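Print this page | E-mail this page

What do you do with the small odds and ends from a desk drawer?
Posted in March by Ostap Maksymiv

I'm clearing out a desk that has three drawers, and the top one is full of little plastic things. Clips, clamps, pads, bits I can't name. I bought a Sterkine drawer divider with twelve slots and it made things worse. Half the slots hold one item and the rest won't close. Should I get a different divider or give up on dividers? The drawer is shallow, so tall boxes won't fit. I would like to be done by Thursday.

Brandari
Get a better divider. Mine has sliding walls and works fine.

Tymoshchuk
I'd leave dividers alone until you know what you're keeping. Empty the whole drawer into one shallow bin with plain sides and put the bin on a table where you have decent light. A gray or white one is best. Dark things show up right away, but clear plastic gets lost against any color, so run your hand along the walls before you decide the bin is done.

Take out one thing at a time and don't dig. If you know what it is and you've used it this year, it goes back in the drawer. If you know what it is and haven't used it, it goes in a bag. If you don't know what it is, leave it in the bin until the end.

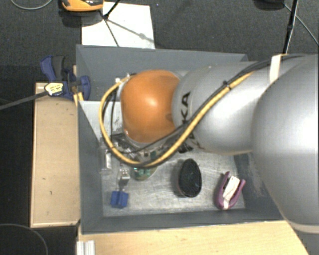
Clamps and clips are the ones people keep too many of. Keep the ones that still spring shut and drop the rest. Small blocks and holders usually belong to something else in the house, so walk them over to the shelf or the lamp they came from before you throw them out. What's left after that can go in a jar with a lid for six months.

My drawer ended up with two open trays and no divider.

Prutetti
Same as above but I use a baking pan. Also check under the drawer liner, I found a key there.

Comments

dl_941: The jar worked for me. I opened it once.

Brandari: Sliding walls, I'm telling you.

Ostap Maksymiv: Did the bin last night. Returned the Sterkine. Still have one piece I can't place.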